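Notebook, bathroom chores
Jan 6, 2018

Continued from the December pages. I write this the same evening, so the numbers are fresh, but my opinions may be too fresh also. Please correct in the margin.

Question for this month

Can the machine tidy a bathroom counter well enough that a person would not do it again afterwards? We agreed on this wording at Nellach before the holiday and I still think it is the right one. In the kitchen work we counted a success each time an object left the table, and then we went behind and moved half of the objects again. I do not want to repeat this.

The chore is simple to say. Put the toothpaste and the tubes together at one side, put rubbish in the black bin under the counter, leave the soap where it is, touch nothing else. A child of six can do it in one minute if you promise something afterwards.

Set-up

Same bathroom as in December. Beige marble counter with a curved front, oval basin on the left half, large mirror over everything. Arms controlled by the Ikuson software, the version from before the update, as I did not want two changes in one day. The operator stands behind with the handheld and can stop both arms. Speed limit stays at the low value. I asked for the bin to stay on the floor between the arms, where the right arm can get to it with the elbow bent.

We began with very little on the marble, to look only at the flat white item to the right of the tap. Flat things are our worst class. In the December log we have 606 attempts with flat or nearly flat things, and I would call fewer than half of them good. 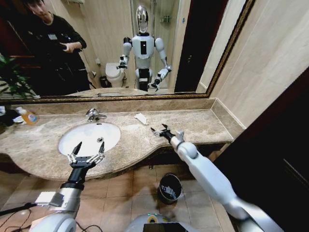
Flat things on stone

The difficulty is mostly the approach angle. If the right gripper comes steeply, the finger tips touch the marble first and the force limit stops the arm. If it comes low, the fingers push the item towards the wall and it ends against the backsplash. Sometimes this helps, because then there is something to press against. I would like to use the backsplash on purpose, as people do with a coin on a table, when they slide it to the edge. At the moment it happens only by luck.

The marble has a pattern of brown and tan, and the depth estimate is poor where it shines. I lowered the brightness in the settings and got a cleaner edge around the white item. To be tried again with the room light off and the corridor light on.

Note for whoever writes the grasp code: the tips need to be softer. Tikkanen promised us a set of rubber tips, and they are still not here. I will write to them again.

The mirror

We have now a proper list of problems with the mirror, and I copy it here so it is in one place.

The detector finds two soap bottles, two taps and sometimes two basins. The second of each is at an impossible distance behind the wall. For the moment I cut everything which is above the backsplash line. This is a crude rule but it works on this counter. In a bathroom with a shelf under the mirror it would remove the shelf as well.

The person detector finds the operator in the mirror and believes he stands in front of the robot. Then the arms slow down. I leave this one as it is. A machine which is too careful about people does not trouble me, and he is in the room in any case, only at the other side.

The robot sees its own arms twice. The self-filter removes the real ones and keeps the reflected ones as obstacles. With the cut at the backsplash line this also disappears.

More objects

After the break we worked with a fuller counter. The toothpaste box is the friendly one: straight sides, high enough for the fingers, and it lies flat on the marble right of the basin. The small green tube is less friendly. It lies diagonal with its black cap on, and the planner prefers the cap, and a cap is a bad place to hold a tube.
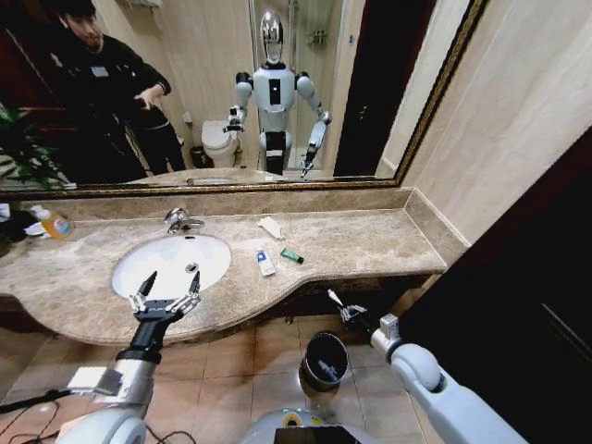 I changed the preference by hand so that the planner takes the middle of any long object. This is good for tubes and brushes. It will be wrong for a hairdryer, and I write it here so that I remember to undo it before we go to larger things.

Reaching down to the bin is still uncomfortable. The right shoulder must turn far out, and on the way the forearm passes near the edge of the counter. The curve makes this worse, as our model of the counter has a straight front edge. I measured the bulge with a paper strip and will put the true shape in the model. It is one hour of work and we should have done it in December.

A second thing about the bin: the planner knows only the top ring as a circle in space. The liner hangs over the ring and is not in the model at all. If a finger goes under the liner, the whole bin can come up with the hand. Proposed rule: open the fingers a full hand's width above the ring and let the thing fall.

About the time

The full plan for one counter, with all pauses, is 500 seconds at the present speed. I compare it again with the child of six. Even if we double the speed, which I think is safe for the empty moves but not for the last centimetres, a person is still much faster. For a hotel this would not matter so much if the machine could work alone, but it does not work alone. One person stands behind it the whole time with the handheld, and that person could clean the counter, the basin and the mirror before the first tube is moved.

So my answer for this month is no. I would say it is a smaller no than for the kitchen. The objects are few, they are nearly the same in every bathroom, and the counter does not move. What is missing is soft finger tips, the true shape of the counter and a better treatment of mirrors. I do not see a thing in this list which needs a new idea - perhaps the mirrors.

Wiping I did not touch. Atum has a cloth holder for this type of wrist, and I would like to borrow it before we buy.

Housekeeping

The recorded set is now 1,304 runs, kitchen and bathroom together. The plan says 4,000 by summer. At our present rhythm we will not arrive there, and I prefer to say it now.

The cable at the left arm base must be tied higher.

Names of the log files: please use the room first and then the object. I found three different systems in the December folder, and one of them was mine.

To do next: counter shape, letter about the tips, test with the room light off, undo the middle-of-object rule before the hairdryer.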